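Paterson wants to cut library hours again. Closed Monday, closed by 4 the rest of the week. Who is that for? Not anybody with a job.

I went to the meeting. Long one. Callum MacBrayne read out the savings, $907 a week, like that settled it. Fine, but 178 people signed the letter asking for evenings and it got maybe three minutes. Three! Then on to parking.

My kids did there homework in that building. So did I, come to think of it — same back room, same lousy heat.

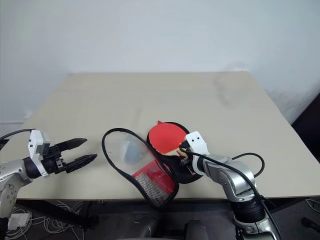
And don't tell me everything is online now. Plenty of houses here share one phone. Vilja Seppälä said so at the meeting and got a nod and a thank you.

Keep two evenings. Just two. Cut something else, the newsletter for a start, I never read it and niether do you.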